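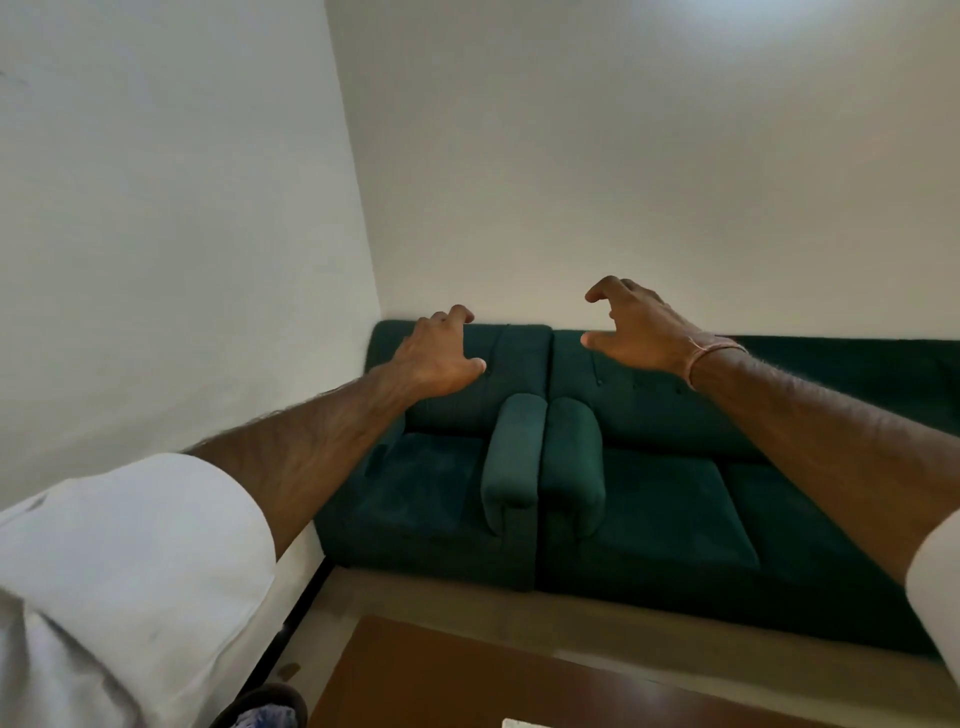
Tuesday, and I have finally given in and started on the front room. I've been putting it off since we moved the bookcase out, which left a gap I keep walking towards and then walking away from, and this morning I decided that if I was going to drink my tea standing up and glaring at it I might as well do something. The green armchair is in the corner now, pushed in close to the left-hand wall, and I must say I like it there far more than I expected to. It's got that upright back with the rounded top, so it looks like it's paying attention. The seat has gone a bit patchy though, lighter in places where the nap lies the other way, and it's a bluer green than the rest of it whichever way I stroke it. I spent a good ten minutes on that (stroking a chair, at my age) and then put the brush away.

The big question is the lamp. I want a lamp. Marisol says I don't need a lamp, I need curtains that close properly, and she may have a point, but curtains are a whole Saturday and a ladder and a lamp is just a lamp. I've been going back and forth between a tall one from Bestance and a squat little thing from Cisneros that looks like an onion. The onion is 73 pounds! For an onion! The tall one is less but the shade is that cold white that makes everyone look as if they've had bad news. I've left both tabs open all day and every time I go past the laptop I like the other one.

Rang Marisol at lunch to ask about the upholstery cleaner she used on her stairs. It's called Zollent and she swears by it, but she did her stairs, which are a sort of porridge colour, and I am not at all sure I want to be finding out what it does to dark green. She says try it on the back where it faces the wall. I said then I'd have to pull it out again and I've only just got it in. She said well then leave it dirty, Marisol Rosales being a woman who does not waste sympathy on the phone. We ended up talking for an hour, mostly about her knee and whether her sister's coming in October, and I never did write down where she bought the stuff.

After that I did the skirting. I don't know how dust gets behind furniture in that quantity. There was a pen, a button off my grey coat (so THAT's where it went, I'd already bought a card of new ones), and a receipt from Ledton for 3 tins of paint, which must be the tins in the shed. I had a look at the receipt to see if it gave the colour and of course it's just a string of letters and numbers. I do want to touch up the wall by the door where the bookcase rubbed. Will have to open a tin and hope.

Had a go at the crossword around four with my feet up, meaning to stop for five minutes. Got all of the left side and then absolutely nothing. Seven letters, "unsettled account", and I've been muttering it ever since. Fell asleep, woke up with a crick in my neck and the kettle stone cold, and it had started raining on the towels. Brought them in and hung them over the banister, so now the hall smells like a swimming bath.

Supper was the last of the soup with too much pepper in it. I did think about doing the bookshelves while I was on a roll - there are 342 books in boxes upstairs, I know because I numbered the boxes and wrote the totals on the lids back in the spring when I was being organised - but I got as far as the landing, looked at them, and went and had a bath instead. They want sorting before they come down. I can't face putting them all up again in the order they came out of the boxes like last time, with the cookery next to the murders.

Things to do tomorrow, before I forget: ring about the boiler, post Dad's card, open a paint tin, measure from the corner to the radiator so I know how big a table I can get away with. I'd like a small one, just big enough for a mug and a book. And decide about the lamp. I'm leaning towards the onion again. I know it's silly money, but I keep picturing it switched on of an evening with the rain going outside, and the tall one I only ever picture falling over.

Half past ten now and I'm off up. Towels still damp.

Last updated: Tuesday, 10.34 pm

This site uses cookies to remember your preferences. By carrying on reading you agree to our use of cookies. Accept / Manage settings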